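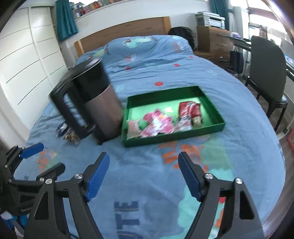
Nusetmont, Friday, February 22, 2019

OK, writing this down while I'm still annoyed! The left gripper dropped out again today, third time since we moved over to the Bitska firmware, and this time I had the log running. Width reading sits happily at 80 and then just freezes there, fingers moving or not. The right one never missed a beat (same cable, same hub, same everything).

The bad stretch starts at sample 2,194 and goes on for 369 samples before the reading comes back on its own. No error, no beep, nothing on the screen. That's the part I really don't like. If we'd trained on that, the arm would have learned to close on snack packets with a hand that thinks it's wide open.

Swapped the encoder leads left to right and the fault stayed on the left, so I'm leaning toward the board and letting the leads off the hook for now. Wiggled the connector too, couldn't get it to do it again on purpose - typical.

For whoever picks up the grippers next:

- throw out run 14, both hands
- runs 12 and 13 need checking for flat spots before anyone uses them
- I set the logger to stop if the width stays identical for 500 samples while the hand is moving. Too long, I know, it wouldn't even have caught this one. Needs to come way down.

Spare board is in the Larano box. Haven't tried it yet.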